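# Teleoperating the arm in sim, week 4

01/03/2021

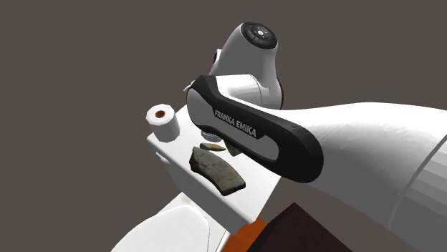 *The Franka arm over the white platform, with the small parts laid out.*

I said last time I would write up how the demonstrations are going, so this is that post. The short version is that I have 73 usable ones and I wanted a lot more by now.

The task is simple to explain. The arm picks up one small object from the platform and sets it down on a marked spot. I drive it from my desk with a 3D mouse, and the software records the joint angles, the gripper state and the view from the sim camera. Later a policy gets trained on those recordings. All of this is in simulation for now. The real arm comes after.

Most of my time in February went into the controls. At first I had the mouse mapped to the base of the robot, so pushing forward always meant the same direction no matter where I was looking from. That sounds right, but my viewpoint was off to one side and my hands kept going the wrong way. Folke Skjelbred suggested mapping the motion to the camera view, and that fixed it in one afternoon. I also turned the rotation speed way down. Before that I would twist the wrist without meaning to every time I tried to go straight down.

The curved stone-like piece is the one I dislike. You have to come at it across the arc, and if the angle is a little off it slides when the fingers close. The short white cylinder is much easier. I could probably do that one half asleep - and some of my recordings look like I did.

The other thing I got wrong was pausing. When I wasn't sure about my position I would stop and look, and the recorder kept going. I trained on those early runs and got a policy that drove to a point above the object and stayed there. It had learned the pause. I threw those runs out and started over. Now I trim any stretch with no motion, and I try to plan the whole move before I press record.

Logging is done with a little script I call Netard. It writes one folder per attempt, and if I hit the wrong key it writes an empty one. I have a cleanup command for that now. The folder numbering is up to 926, mostly junk and tests, so don't read anything into it.

Samuele D'Amico asked why I don't just guide the real arm by hand. I would like to. Moving it directly feels natural and you get a sense of the contact that the mouse doesn't give you. But then my hands and arms are in the camera view, and I would have to replay every motion to get clean video. For the sim work the mouse is fine.

Next up is 7 new starting layouts, with the parts closer together. I also want to try a different grip on the curved piece, coming in from its narrow end. I'll post the settings file once I've cleaned out my comments.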